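Open day at Hidgate: the storage rooms

Hidgate opens its doors to visitors every July, and this year I went along with Khalil Karaki, who is refitting a stockroom of his own and wanted ideas. Entry was free. A group of 22 left reception at ten, led by Mwajuma Nyaga, and the tour took just over two hours.

The first stop was a carpeted room set up for sorting small goods. The paintwork is bright yellow and the floor is striped grey carpet, which keeps the noise down. White plastic bins stand on the floor beside the shelving.

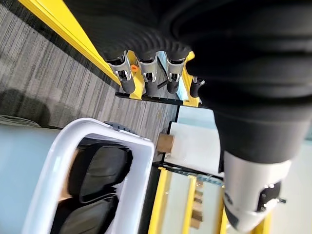 Shelves and bins

Khalil asked about the cost of the yellow units. Mwajuma said they were bought second-hand from Vindine for 400 pounds, delivery included — less than he had been quoted for a single bay. The shelves are plain flat surfaces, easy to wipe, on a black metal upright. One of them had four black pieces spaced out along it, shallow and shaped like slippers.
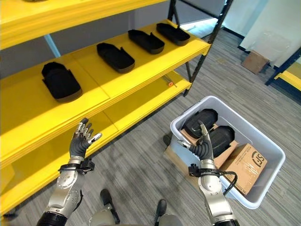

Mwajuma said the bins are the part she would buy again first. They have rounded corners and a raised rim, and they stack when empty. One had two brown cardboard boxes in it with three black shoes side by side on top, toes all the same way. Long thin metal rods were kept on a shelf next to it.

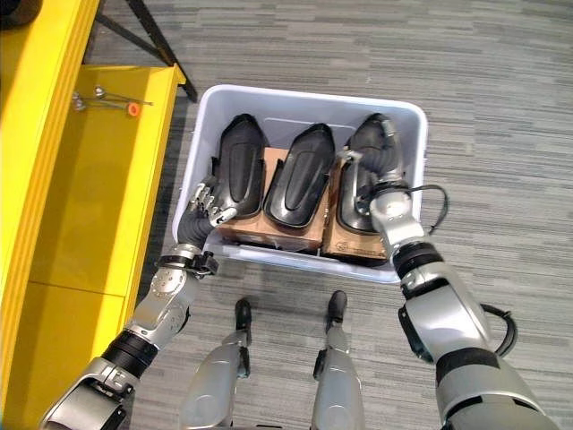 We had 30 minutes for questions in the canteen afterwards. Tea was provided, sandwiches were extra. Parking is on the Wollamura side of the site and fills up early — we ended up on the verge and walked back.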